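Ticket 374: Label printer at packing bench drops jobs after idle period
Site: Briltville
Queue: Facilities and Desktop
Priority: Normal
Status: Resolved
Reported by: Zoriana Ostapchuk
Assigned to: Hryhorii Lytvynenko

Initial report (Zoriana Ostapchuk)
The Ellier label printer on the packing side stops printing if it has been left alone over lunch. Jobs show as sent on the PC and leave the queue, but no label comes out. Power cycling the printer brings it back. The lost jobs do not reprint and have to be sent again from Varitus. Started in January. No error light, display reads READY the whole time.

08:50, Hryhorii Lytvynenko
Remote session to the packing PC. Driver is current. Queue is set to spool and start printing immediately. Port is standard TCP/IP, raw, 9100. SNMP status is enabled on the port. Printer answers ping. Test page prints. Cannot reproduce while the printer is in use.

Asked Zoriana to leave the printer alone after the next fault and call before power cycling it.

13:05, Hryhorii Lytvynenko
Call received, printer in fault state. Findings:
Ping: no reply.
Web page on printer: does not load.
Windows queue: empty, last job marked as printed.
Switch port: link up, no errors.
ARP entry on the packing PC: present, but the MAC address does not belong to the Ellier.

The last item points to an address conflict. The printer has a fixed address ending in .200, set by hand at the front panel. Asked Volodymyr Kobzar to check the DHCP scope for that subnet.

13:40, Volodymyr Kobzar
Confirmed. The scope was widened in January when the new benches were added, and .200 now falls inside it. No reservation exists for the printer. The server has leased .200 to another device, which registers no host name. The vendor prefix on the MAC comes back as a generic network adapter. Conflict detection on the server was set to 0 attempts, so it does not ping an address before offering it. I have changed this to 2.

That explains the jobs leaving the queue. The other device accepts connections on 9100 and discards whatever it gets.

14:10, Hryhorii Lytvynenko
Traced the MAC to switch port 2 in the bench cabinet. The patch panel label for that port is worn off. Asked Matvii Koval to follow the cable on site.

14:35, Matvii Koval
Followed it through the floor box to the bench with the blue-grey work board. 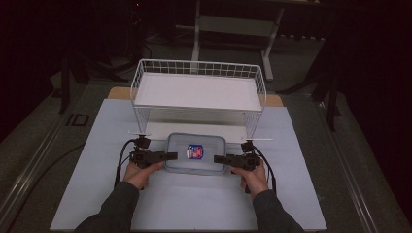 Bench served by switch port 2, light-blue container on the board.

14:50, Matvii Koval
The cable ends at a small print server under the bench, a Faulkner unit left from the old layout. No printer is connected to it. It is set to DHCP and was plugged back in when the benches were moved. I have not unplugged it yet.

15:05, Hryhorii Lytvynenko
A spare print server would accept raw jobs on 9100 with no printer attached, which matches what we saw. Magnus Mowat, can you confirm the unit is not needed?

15:20, Magnus Mowat
Not needed. It fed the old dot matrix, which went to recycling. Please remove it and send it back to stores.

15:45, Hryhorii Lytvynenko
Work done:
Print server unplugged by Matvii and tagged for stores.
Lease for .200 deleted.
Reservation created for the Ellier at .200.
Printer changed from fixed address to DHCP, restarted, picked up .200 as expected.
ARP cache cleared on the packing PC.
Switch port 2 disabled and relabelled as spare.

Test jobs sent from Varitus and from Notepad. Both printed.

Follow-up (Zoriana Ostapchuk)
Printer was left alone over lunch again and the first label after the break came out normally. No resends needed. OK to close from my side.

Closing note (Hryhorii Lytvynenko)
Cause: duplicate IP address following the change to the DHCP scope. Volodymyr will check the remaining fixed-address printers at Briltville against the new scope under a separate ticket. Closed.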